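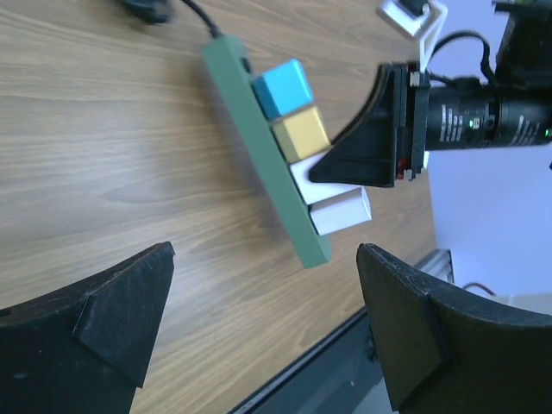
Why Oak Moves, and What Finish Can Do About It

A board of oak never stops exchanging water with the air around it. In a heated house in January, indoor relative humidity can fall below 30 percent. By August the same room may sit near 60. The wood follows, shrinking and swelling across the grain and hardly at all along it. Most complaints about solid tops trace back to that difference between directions.

The workshop at Grivgate builds dining tables and desks in white oak and keeps a record of each top it ships. The file now holds 552 entries. Each lists the board widths, the moisture content at glue-up, the finish used, and any repair made later. Cupping and end splits are the two most common faults. Failed glue lines are a distant third.

Sawing pattern matters more than species

Flat-sawn oak moves close to twice as much across its width as quarter-sawn oak from the same log. A flat-sawn top 39 inches wide, taken through a swing of four points in moisture content, will change by more than half an inch. The quarter-sawn version changes by a little over a quarter inch. Any base that holds the top rigid across that distance will either crack it or be pulled out of square.

The usual remedy is a slotted fastener. Figure-eight clips, wooden buttons, and elongated screw holes all do the same job, holding the top down while letting it slide. Screws should be snug and no tighter. A center screw can be fixed, which splits the movement evenly between the two long edges.

What a finish does

No finish stops moisture exchange. Film finishes such as varnish and two-part polyurethane slow it down, so a short wet spell passes before the core of the board responds. Penetrating oils slow it very little. Gonari, a hardwax oil sold mainly to floor contractors, falls between the two when applied in two coats. A third coat adds sheen and not much else.

Both faces need the same treatment. A top with three coats above and bare wood below takes on water from one side and cups. Grivgate's records show this pattern in tops that were refinished at home, where the underside was left alone.

Daily wear

Desks wear differently from dining tables. Heat and spills are less frequent, but objects stay in one spot for months and the finish around them ages in the light. Oak darkens toward amber under most clear coats, and a covered patch stays pale. Moving things every few weeks during the first year evens this out. Rubber and soft vinyl feet are a separate problem, as plasticizers can soften an oil finish and leave a mark that has to be sanded.

For spot repair, the Umari test bench uses 200 grit to level the damaged area, working with the grain, then blends outward with a gray nonwoven pad. Paper as fine as 3000 grit is used only on cured film finishes. On oiled wood it closes the surface and the next coat sits on top without soaking in.

Storage and delivery

New tops should rest in the room where they will be used for two weeks before they are fastened to a base. Stand them on edge or lay them on stickers, with air reaching both faces. Tan, the coastal showroom, holds its stock at 45 percent relative humidity and lists the reading on the delivery sheet.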